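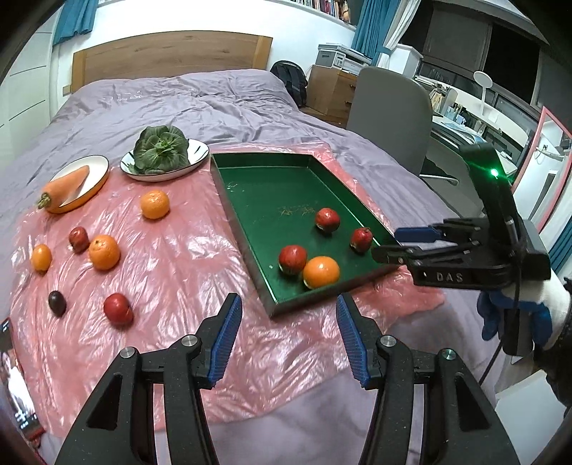

*Slide 1: Two hand-held grippers and a green tray of fruit. This is Prulta!*

**Leave this up while people find seats. Start at 7:00 even if the back row is empty.**

Hi everyone, I'm Phong Lâm, and tonight I want to show you how I'm teaching a home-built arm to put fruit in a tray. The project is called Prulta, the arm itself is Mirus (still on my desk at the Wernness workshop, with one shoulder off), and most of the training so far has happened on top of a bed.

Ask: who here has built an arm? Who has one that picks things up on purpose? Wait for the laugh, then go on.

## Why I work by hand first

- My first plan was to program every grasp. I wrote 30 of them in October and they fell apart as soon as I moved the tray.
- So now I do the job myself, holding the grippers, and Mirus learns from the recordings.
- I love this part. You get to feel what the fingers are good at before you've cooked a single motor!
- 559 recordings so far. I threw out the first 100 when I found I'd had the clock wrong on one side.

Mention Đào here. She wrote the script that lines up the left and right recordings, and it has saved me more evenings than I can count. She's in the room, so point at her.

## The grasp

Click to the orange. Let them look at it for a moment.

- Blue ribbed pads, one on each side of the fruit. The ribs matter to me because they give a bit of grip without a hard squeeze.
- Big oranges are friendly. You come down over the middle, close, lift. A plum wants a much narrower close, and with an apple I pay attention to where the stem is pointing.
- My early mistake was closing fast. Slow down for the last bit of travel, then hold a beat before lifting. That beat shows up in the recordings and the arm copies it.
- If someone asks about force: I don't measure it yet. I go by how the pads look against the skin. Sensors are on the list.

(Have the spare pad in my left pocket. Pass it around now, get it BACK.)

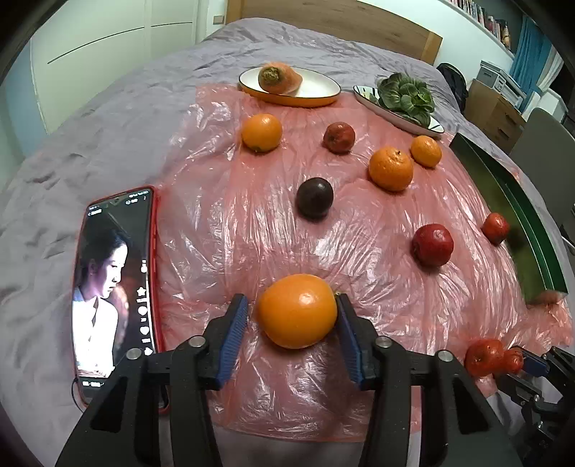 ## Setting up a soft table

- A bed is a terrible bench and a really good teacher. Push down on one side and the fruit wants to go for a walk.
- I spread a plastic sheet over the duvet. It wrinkles, it catches the light, and I leave it wrinkled. Mirus is going to meet messy surfaces, so it may as well see them early.
- Mix the produce. Sizes, reds next to reds, things that look alike until you grab them. The plates with the bok choy stay nearby as stuff the arm has to leave alone.
- Move the tray between runs. I forgot this for a whole evening and got an arm that was brilliant at one exact spot.

Tell the rolling orange story if there's time. Skip if we're past 7:30.

## Filling the tray

- Start each session with a few pieces in, then work up to a crowded one. Crowded is where it gets fun!
- The last pieces are hard. There's less room for the fingers, so I come in from above and open only as far as I need to let go.
- Shiny trays throw reflections. Đào wants me to switch to a dull one. I want to keep the shiny one and give Mirus more practice with it. Ask the room for a vote.

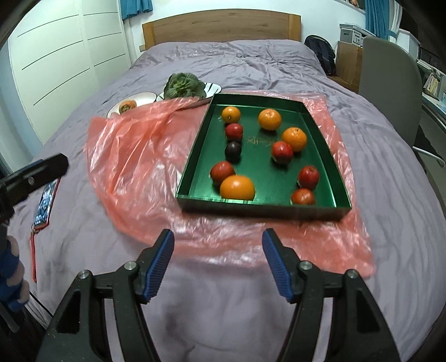 *Slide 3: A full tray, jaws open.*

## Where Mirus is now

- Wrist and fingers move well. The shoulder has too much play, and I'm reprinting the bracket this month.
- Seven clean pickups in a row is the best so far, all oranges. Apples next.
- Looking for: a stiffer bearing for the base, and anyone who has mounted an arm on a bed frame without drilling into it.

Questions. Repeat each one into the mic. Parts are on the side table afterward, please come and squeeze things.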